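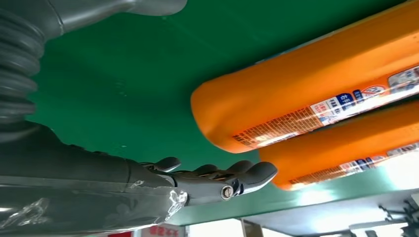
Keeping a sourdough starter in a cold kitchen

Petek Home Baking Forum > Bread > Beginners

fenbread
28 Jul 2021
Hello everyone. I moved to Borcombe in January and my starter has been slow ever since. In my old flat it doubled before lunch. In the new kitchen it needs the whole day, and some days it only makes a few bubbles and goes to sleep again. Even now in summer the room is cold, because the kitchen is on the north side and has a stone floor.

I feed it with 20 grams of starter, 60 grams of white flour and 60 grams of water. The flour is Fokden, the strong one. Should I feed it more often, or less? I read both answers and I am a little lost.

oldtin_loaf
Less. If you feed before it has risen and started to fall, you only make it weaker. Wait, even if it takes two days. Also try a part of whole rye, it wakes up everything.

marrow_and_mash
I disagree with waiting two days. Mine became very sour that way and the bread was flat. I would change the amounts first. Use 60 grams of starter with 60 of flour and 60 of water for a week, then go back slowly.

oldtin_loaf
Sour is not a fault. Many people want it sour.

marrow_and_mash
Fenbread did not ask for sour, they asked for faster.

fenbread
I like it mild, if possible. My children do not eat the sour one. Is warm water a good idea? I use it directly from the tap now.

quietcrumb
Warm water helps for the first hour and then it is the same temperature as your kitchen. I put my jar in the oven with only the light on. Please put a note on the oven door. I lost a starter of nearly five years when my husband made pizza.

marrow_and_mash
Oven light is good but check it with a thermometer. In my oven it gets too hot in the night. I bought a Prinell proofing box and I don't regret it.

oldtin_loaf
A box with a plug for flour and water. My grandmother kept hers on a shelf.

quietcrumb
She probably had a stove burning all day under the shelf :)

fenbread
Small report after 3 days. I did the equal amounts with a spoon of rye, and the oven light with the door a bit open. Yesterday it doubled in 5 hours – I was so happy that I called the whole family to look. Now the smell is like yogurt, before it was more like nail polish.

oldtin_loaf
It was the rye.

marrow_and_mash
Or the temperature, or the amounts. You changed everything at the same time, so we can't know. But good luck with the bread!

fenbread
I will take away the rye next week and write again. Does anybody know if the Fokden whole wheat works the same way? I have a full bag of it.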